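Textile bench notes, December, folding by halves (cont.)

Back on the big table by the white wall. Beige cloth down as underlay again.

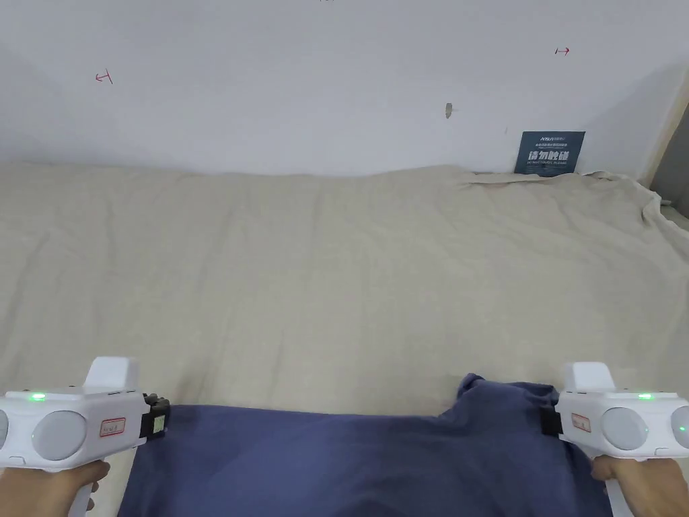 Dark blue piece, top corners pinched, left and right.

Want to settle the fold order before Müzeyyen needs the table for the Yurt panels. Working from her sheet, the one she typed up at Trenbridge, plus my scribbles on the back.

Order as of this morning:
corners first, both together, lift a hand's width, no more
bring top edge to bottom edge, lay down, let go
turn a quarter, smooth from the middle out
then again. 2 folds for tees, 2 plus the sleeves for anything long

Underlay: beige one creases like mad. Soft ridges all over it and the right side bunches where it hangs over. Doesn't matter much for heavy stuff but thin jersey picks up every ridge. Kaan says iron it, I say peg it at the table edge. Try pegs first. Iron is in the other building and has no fuse in the plug anyway.

Colour is good though, dark on pale is easy to see. Grey stuff on the old grey blanket was hopeless, kept losing the hem. Keep the beige, or get a second the same. Rarkar have an oatmeal canvas that might do, heavier, ask for a swatch before ordering.

Bump problem. When the right corner comes in a bit faster than the left you get a lump on that side and it gets folded in, then the whole stack leans. Fix: stop, lower, pull out sideways, start over. Don't try and pat it flat halfway thru, makes it worse.

Pile for this week is 58 pieces incl. the odd socks, which I'm leaving out. Sort dark / light before starting, not as you go. The Grolier box is full so folded stuff goes on the shelf under the window, dark at the bottom.

Kaan's question re hems: fold hem inside or leave out? Leave out for now. Müzeyyen's sheet says inside but her sheet is for tea towles.

To do
pegs, 2 per side
swatch
find the flat ruler, last seen by the kettle
redo the fold sheet with the sideways pull in it, current one skips it

Stopping 12.40, table needed.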